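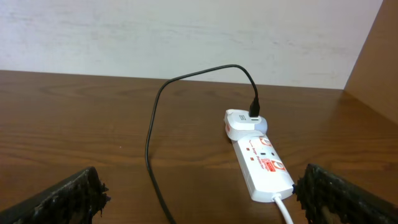 Photos: Ionuț Nedelcu / Pelley Robotics Club

Two-Arm Bench, Plulenard Project: Gallery

The Plulenard group is the manipulation section of the Pelley student club. This term's assignment is cable handling with two arms on a shared rail. Members write the control code, collect the demonstrations and log every run. The set was put together by Ionuț Nedelcu, with notes from Angeliki Sfakianakis and Kosmas Kouris.

Cable task. Black charging cable, white surge protector, USB wall charger plugged in at the upper end. The cable is the hard part. Its shape differs at every reset, so recorded waypoints are of little use and the policy has to work from the cameras. The log for July stands at 193 episodes, of which 56 were discarded for operator error or dropped frames.
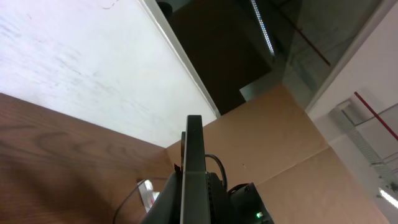
Calibration is repeated at the start of each session. Each joint is driven to its reference pose and the offsets are compared with the previous file. A difference over 3 degrees means the horn screws get checked before anything else is run. Nelu Moldovan maintains the offset files and the wiring chart.
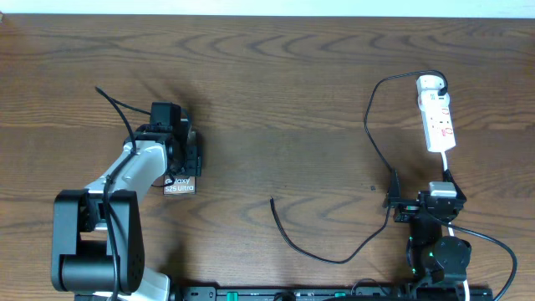
Both arms on the black rail, with the Galaxy S25 Ultra item at the left gripper.

Arm assignment. The left arm handles flat items and the right arm handles connectors. Both run the same controller, written by Leszek Piątek and kept in the Griltura repository. Collision limits are set in software along the center line of the table. Crossing it requires a handover flag from the other arm.

Wrist view. The gripper is opened fully before each approach. Exposure is locked at the start of a session, and bright backgrounds are left uncorrected in the training data. 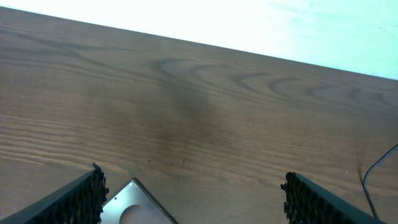 Open items

Strain relief on the right wrist cable.
Second set of finger pads, same texture.
Relabel the three episodes with swapped camera streams.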